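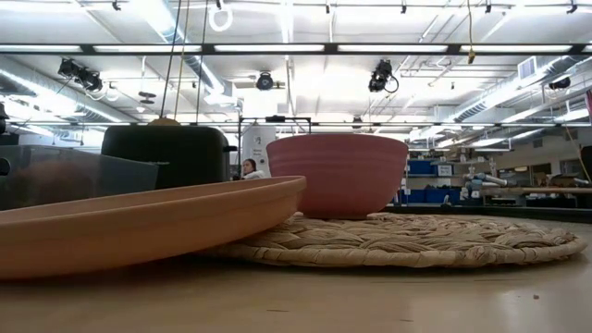 I'd been trying to get somebody at the Furno lab on the phone since April, so when one of the researchers finally called back I more or less dropped my sandwich and grabbed a pen. I wanted to talk about their new result, the one with the long title that boils down to this: a robot learns to handle dishes better if the people teaching it are allowed to make mistakes.

"We used to throw all of that away," the researcher told me. "Someone would nudge the bowl, go back, straighten it, and we'd delete the whole run. We wanted clean ones." They kept doing that for most of a year (a year!) and the robot got very good at clean runs and hopeless at everything else. Push a saucer a little off its usual spot and the arm would go right on as if the saucer hadn't moved.

So they tried keeping the messy ones. The full set, which they call Alcantara, has 1765 demonstrations in it, all tabletop jobs: put this on that, stack these, set a place, clear it again. The twist is in the labeling. When a teacher fumbles, the fumble gets marked and the recovery after it gets marked separately, and the robot is trained to copy only the recovery.

"It still sees how it got into trouble," the researcher said. "It just doesn't learn to get into trouble on purpose."

I asked if that wasn't a lot of work, marking all those bits by hand. There was a long sigh on the line. Yes, it was a lot of work. They do it with a tool they wrote themselves, Gatell, and I gather Gatell crashes when you scroll too fast. I was promised a new version. I was also told not to hold my breath.

Now for the number everyone quotes. With the messy data in, the arm finished 76 percent of its test jobs on dishes it had never handled in training. I said that sounded great and got corrected right away.

"It's a good number for us. It means the thing still fails on about one job in four, and I wouldn't want it in my kitchen." What fails most? Anything shallow, apparently. A deep bowl gives the fingers a wall to grab, while a saucer lying flat is mostly rim and you have to come at it just so. Woven mats are a pain too, because the edge of a dish can catch on them and then the mat comes along for the ride. I have owned mats like that.

We got onto the teachers, who I think are the best part of the story. There were 7 of them, and 5 had never touched a robot before. The new people turned out to be more useful! They fumbled more, so they recovered more, and they all recovered differently. One liked to back way off and start over, another would sort of shuffle the bowl sideways until it behaved. "The experts all fix things the same way," the researcher said, "so you get one fix."

Next up is a partner lab at Fukgate, where they'll run the same training on a different arm and see if any of it carries over. I asked for a prediction and got a laugh. "Ask me when they've broken a few plates."

I will, too. I've got the number now.

Shares: 76 | Comments: 3

Comments

potsandpans: My grandmother taught me to cook exactly like this, she made me fix my own sauces. Nice read.

rim_shot: Did they say if the labels will be public? I'd love to try the recovery part on our arm, crashes and all.

tablefor5: More of these please, and ask about glasses next time.

Related
Why flat things are hard to pick up
Gatell, a first look
A visit to Fukgate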